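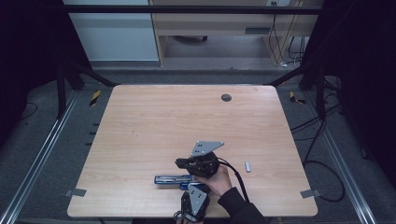

Häufige Fragen zum Vormachen mit dem Handgreifer

Stand: 10. Februar 2021

Auf dieser Seite sammeln wir Fragen, die uns neue Mitwirkende im Projekt Undel stellen. Wer noch nie einem Roboter etwas gezeigt hat: Es macht richtig Spaß, und nach der ersten Stunde will man meistens gleich weitermachen!

Muss ich programmieren können?
Nein. Sie nehmen den Handgreifer in die Hand und erledigen die Aufgabe damit selbst. Programmiert wird bei Undel erst später, wenn aus den Aufnahmen ein Modell trainiert wird.

Wie lange dauert die Einweisung?
20 Minuten. Danach üben Sie so lange frei, bis sich der Greifer vertraut anfühlt. Diese Übungsdurchgänge werden nicht gespeichert.

Mit welchen Gegenständen wird gearbeitet?
Mit ganz gewöhnlichen Dingen, zum Beispiel einem blauen Hefter. Lange Gegenstände sind herrlich lehrreich, weil man so schön merkt, wie viel vom Griffpunkt abhängt. Fassen Sie sie ruhig an verschiedenen Stellen, vorn, hinten, in der Mitte.

Was zählt als Durchgang?
Ein Durchgang beginnt mit geöffneten Fingern und endet, wenn der Gegenstand abgelegt ist und die Finger wieder offen sind. Bis Juni möchten wir 3297 gültige Durchgänge zusammenhaben. Pro Aufgabe planen wir 300 ein, bei schwierigen Griffen auch mehr.

Wie schnell soll ich mich bewegen?
Ruhig und gleichmäßig, etwas langsamer als im Alltag. Ein kurzes Zögern vor dem Zugreifen ist in Ordnung, langes Suchen mit halb geschlossenen Fingern bitte vermeiden.

Darf ich mit der freien Hand nachhelfen?
Während der Aufnahme nicht. Der Roboter hat bei diesen Aufgaben nur einen Greifer und muss allein damit zurechtkommen. Zwischen zwei Durchgängen dürfen Sie natürlich alles mit der Hand zurücklegen.

Mir ist etwas heruntergefallen. Ist der Durchgang verloren?
Nicht unbedingt. Liegt der Gegenstand noch auf dem Tisch, greifen Sie einfach noch einmal zu - solche Korrekturen sind Gold wert! Landet er auf dem Boden, brechen Sie ab und beginnen neu. Nach 3 Abbrüchen hintereinander bitte eine kurze Pause machen.

Was mache ich mit dem Kabel am Greifer?
Lassen Sie es über den Handrücken laufen und dann locker neben dem Arm herunterhängen. Es darf nicht zwischen die Finger geraten und sollte beim Drehen des Handgelenks nicht spannen.

Warum nicht gleich mit Fernsteuerung?
Die gibt es bei uns auch, über das Steuerpult Potetti. Für feine Griffe arbeiten wir lieber mit dem Handgreifer, man spürt den Widerstand direkt. Am Pult üben wir dafür Wege, bei denen es auf die Reichweite des Arms ankommt. Wer mag, probiert beides aus.

Ich bin Linkshänder. Geht das?
Ja, gern sogar. Geben Sie es bei der Anmeldung an, damit die Aufnahmen richtig zugeordnet werden.

Wo werden die Daten gespeichert?
Auf den Rechnern von Unduteck. Die Firma Ekinci wartet die Greifer und hat auf die Aufnahmen keinen Zugriff.

Wie melde ich mich an?
Über das Formular unter »Mitmachen«. Wählen Sie eine freie Zeit aus, die Bestätigung kommt per E-Mail.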